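White table top coming apart, fix or bin?

kallik67
Posted 2023-02-20
So my craft table has got to the point where I can't ignore it. It's a white Vundska I bought used two years back, and the top has a big gray-beige patch where the white is gone. I sort my markers on it and the rough part is horrible under your wrists.

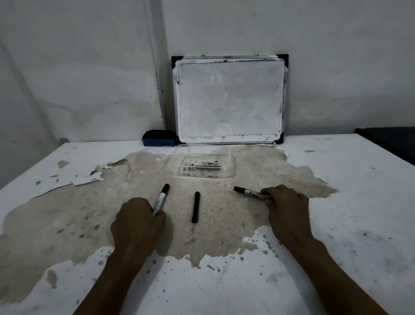 Marker sorting on the bad patch

It's peeling toward the upper left too. Can I sand it and paint? A new one is $263 and I don't want to spend that.

Jemora
Ouch. I'd peel off whatever lifts, sand lightly, prime with shellac, then two coats of enamel. Mine has held up fine.

eide_38
Disagree with paint, sorry. If that's particleboard it'll drink the primer and you'll still feel every grain through it. Stick-on vinyl, $38 a roll, done in an afternoon!

Jemora
Vinyl over a ragged edge like that? You'll see every bump. Fill it first at least.

eide_38
Well yeah, fill it first - I figured that was a given.

kallik67
OK, filler either way then. Do I have to get all the loose white off, or can I glue it down?

Jemora
Off. I glued mine in September and it was up again by Christmas.

eide_38
Agree on that one. Or get a big desk mat and forget the whole thing lol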